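Thread on the gripper fault we've been chasing at Fesham since July. Posting it because two other labs have asked and I'm tired of retyping the same email. Long. Mute if you don't care about fingers.

Setup, briefly. Single arm, parallel gripper, wrist camera, tabletop tidying tasks. Soft goods are the part of the set that matters here: cloths, sponges, scouring pads. Pick up, move over a tray, release, retract.

The fault: the controller reported the gripper as open when it was still holding the object. Not every time. 526 soft-goods cycles logged on the old firmware, 64 of them with a false open. Hard objects in the same period, zero.

A false open sounds minor. It isn't, for one reason. On "open", our sequence drops the force limit guard and goes to a fast retract. The arm then leaves at full travel speed with something in its fingers that it believes it has put down.

Mostly this meant a pad got carried back to the home pose and we lost a cycle. Annoying, cheap.

The expensive one was a Saturday. A cloth had a corner tucked under the tray lip. Arm retracted fast, cloth came tight, tray came with it, tray went into the side of the camera mast. Cracked the mast clamp and put a dent in the tray. Enikő was at the bench but outside the marked line. No injury. It still went in the book as a near miss and I would do the same again.

We stopped all unattended running that afternoon. If you run overnight with guard logic that depends on a reported gripper state, I'd suggest you do the same until you've read the rest.

First theory: sticky fingertips. The pads on our fingertips are a soft rubber and they pick up fibre. We cleaned them, then swapped them. Ran 102 cycles on new tips. Rate didn't move. Theory dead, though the new tips are nicer.

Second theory: the camera check. We have a small classifier that looks at the wrist view and votes on held / not held. It was supposed to catch exactly this. It was voting "held" correctly nearly every time and being overruled, because the state machine took the gripper's word first and only asked the camera if the gripper reported a fault. That ordering was mine. I wrote it two years ago when the classifier was bad.

The camera view is not subtle when a scouring pad is in the fingers. The pinch gathers the bottom into a narrow neck, the rest fans out above it, and the tray is right there behind. Any model trained this decade should get it. 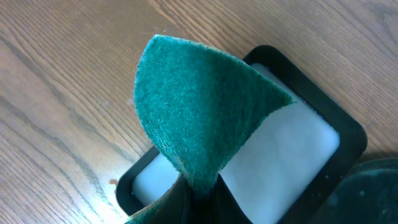
Senan Moriarty: same symptom on ours at Cercombe, but we only see it with folded cloths, never pads. Are you sure it's the state report and the fingers aren't stalling partway? We had a stall that looked identical in the logs until we put a scope on the motor line.

Good question and it's the one that took us two weeks. Short answer, it's both. A partial stall is the trigger, the state report is the fault.

Longer answer. Kristóf put a current clamp on the motor supply and we filmed the fingers from the side with a cheap high-speed camera. On a bad cycle the open command goes out, the fingers start to move, and they stop early. The soft material is still gathered between them and it's springy enough to stay wedged.

The controller decides "open" on two conditions. Motor current below a threshold, and a position change bigger than a minimum since the command. It does not compare against the commanded position. I had assumed it did. The manual can be read either way and I had read it my way.

So: a compressed pad pushes the fingers outward as it springs back. That gives you some position change for free. The current drops because the pad is doing the work. Both conditions true, fingers still loaded, state goes to open.

A hard object has no spring in it, so the fingers have to be driven off it and the check works. That's why hard objects were clean and why our acceptance test passed. Our acceptance test used an aluminium block. Yes.

Why they stop early in the first place: the opening profile has a soft start to protect the gearbox. If the current dips in the soft start window, the driver treats the move as complete and cuts out. Springy load, current dips, move ends.

Senan, this may be why you only see it with folded cloths. A single layer won't push back enough. Your fingertips are also narrower than ours. I'd check what position you're actually getting on the bad cycles before you blame the motor line.

What we changed, in order of how much I trust it.

1. The state machine compares actual finger position to commanded position, with our own tolerance, and ignores the controller's open flag. If they disagree, the arm holds. No retract.

2. The wrist camera vote now comes before the retract and can veto it. It can't authorize one by itself. Either source saying "held" is enough to stop.

3. Retract after any soft-goods release is slow for the first stretch, with the force limit left on. Costs a bit over a second per cycle. I've had two complaints about the second. Tough.

4. Soft start window shortened in the driver config. I trust this one least. It treats the trigger and leaves the bad flag alone, and it may cost us gearbox life.

Result: 400 soft-goods cycles since the changes. No fast retract while holding. The position check tripped on nine of them, all nine held as intended, and a person walked over and cleared each one by hand.

Nine is still nine partial stalls. The mechanical problem isn't fixed. What's fixed is that the arm no longer lies to itself and leaves.

For the person who asked by DM whether we could just open wider and faster: tried it. Faster opening flicks the pad. One went off the table. Wider does nothing if the driver ends the move early.

Someone else asked about dropping the soft goods from the set. No. They're the reason the set exists.

Things I'd check on your own cell if you're running anything similar.

What does your "open" flag mean? Find the actual condition. If the vendor can't tell you, wedge a sponge in the fingers, send an open with the arm stationary and power limited, and watch the flag. Keep your hands out of it.

Which safety behaviour hangs off that flag? Ours had the force guard hanging off it. I'd have told you it didn't, right up to the point where Philomena printed the state diagram and drew on it with a red pen.

What does your acceptance test grip? If the answer is one rigid block, you've tested one rigid block.

Does your log record commanded and actual position, or only the flag? Ours recorded the flag. The first month of data was close to useless for this and we had to rerun most of it.

On the near miss report: Pádraig asked for the marked line to be moved out regardless of the software fix, and it has been. The previous distance was worked out from the arm's reach. It took no account of the arm's reach plus a cloth plus a tray. Obvious afterwards.

The mast clamp has been replaced with a metal one. The tray has been kept with its dent. It still sits flat.

Unattended running is still off. It comes back when we've done a full set on the new logic with mixed cloths, including damp ones, which we haven't tested at all yet. Damp cloth clings and has almost no spring, so it may fail in some completely different way. I'd like to know that during the day with someone at the stop button.

Config diffs and the position check are going on the Twal project page once Kristóf has stripped our network paths out of them. Don't copy the tolerance value. It's tuned to our fingertips and it will be wrong for yours.

The vendor has the current traces and the side-on video. They've confirmed the flag logic is as I've described it and are calling it intended behaviour. We're discussing the word "intended".

Correction to the post on the classifier: I said it voted correctly nearly every time. Enikő has gone back through and it was wrong on three of the 64, all dark cloths against the fingers, which are also dark. So the veto is not a backstop for black microfibre. Position check first, camera second.

Damp cloth runs start next week. Will add to this thread when there's something to add.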